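Health at Home > Medicine Safety > Household Tips

Storage Disposal First Aid Kits Contact

Keeping a Safe Medicine Cabinet

The Sadeghi Community Health Center advises every household to review its stored medicines at least once every 12 months. October is a convenient time, before the winter cold season begins.

Despite its name, the bathroom cabinet is a poor place for most tablets. Steam from the shower can soften coatings and shorten shelf life. A high, dry cupboard in a bedroom or hallway is preferable – provided that it can be locked and is well away from a heater or sunny window.

Keep each product in its original container with the label attached. Tablets from different bottles should never be combined to save space. Where a weekly organizer is used, fill it at a clear table in good light and check each compartment against the current prescription list.

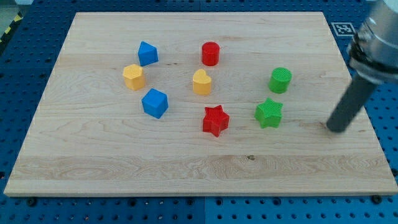
Liquid medicines should be measured only with the syringe or cup supplied. Kitchen spoons vary in size and should not be used. Rinse the measuring device in warm water after each dose and let it air dry.

Expired or unwanted medicines may be returned to the pharmacy desk in Room 263 during opening hours. Remove or black out personal details on the label first. Needles and lancets are not accepted at the desk and must be brought in a rigid sharps container.

Residents over 65 who take several medicines may request a review with Aliki Tsoukalas, medicines safety adviser – please bring all current containers, including vitamins and herbal products.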